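Two Hours Inside Dranell's Takedown Center

5/23/22

Dranell sends a lot of takedown notices. The company works for film studios, record labels and a few sports leagues, and it has been asking reporters to come see the office in Nurkport for most of the past year. I finally went. Going in, I had one question: who checks the notices before they go out?

The visit started with a slide deck. The first slide gave the number 145, which is how many clients the company says it has. The list itself is confidential, so I can't tell you whether that means 145 studios or five studios and their subsidiaries. I asked. The answer was that it "depends how you define a client."

After that came the monitoring floor, a room of 26 desks with a large wall screen showing a map of the world. Red dots appear on the map each time a suspected pirate link is found. I asked what a single dot stood for, a site or a page or one file, and two people gave me two different answers. When I asked to see the URLs behind one of them, I was told that the screen is a "visualization" and isn't tied to the live system. So it's a screensaver, more or less.

The live system is called Stasiv. It crawls search results, file hosts and social media pages, matches what it finds against a list of titles, and writes the notices. I was shown a demo in which it picked up a streaming site and produced a complete DMCA notice in a few seconds. Very fast, and the site in the demo was plainly a pirate site. The hard cases are the ones I came for, so I brought one along.

Last August, a Dranell notice sent on behalf of the distributor of a thriller called Purnadia asked a search engine to remove a batch of links. Among them was a library's catalog page for a travel book of the same name, printed in 1859. The book has been in the public domain longer than movies have existed. My hosts knew about this one. They called it an "edge case" and said the filter has been adjusted since. I asked how many other edge cases there were, and they don't publish that number. I asked whether anyone had looked at the batch before it was sent. A sample is reviewed, they said. How big a sample? That's confidential too.

To be fair, the people at the desks were open and clearly know the work. One showed me how she whitelists official trailers and review sites, and she had pulled back two bad matches that morning. But whitelisting happens after somebody complains or somebody notices, and a small blog that drops out of search results may never find out why. The company's claimed error rate — well under one percent — counts only the notices that were formally disputed. Hardly anyone disputes them, as Dranell must know.

The tour ended with coffee and a printed fact sheet that repeated the slides.
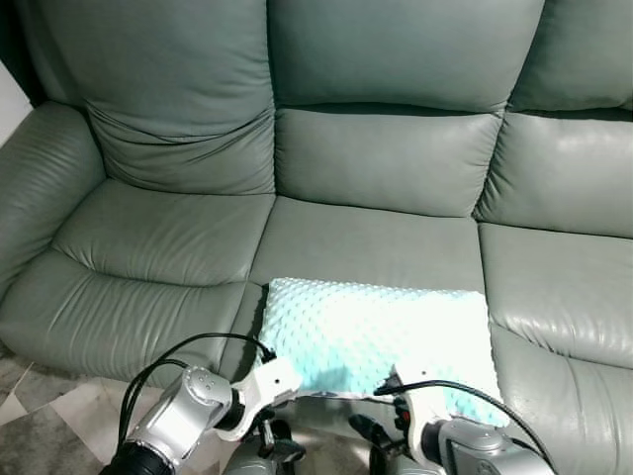
Dranell says it will put out a transparency report later this year, with totals by client type and a count of withdrawn notices. I'd like to read it, and I'd like it more if it included the raw notices, which other senders already hand over to public archives. I asked for that during the closing chat, from a three-seat leather sofa with back cushions so plump that leaning forward to take notes was a chore. The answer was that it's "under discussion." There is no date for the report. I've asked for one by email and will update this page if I get it.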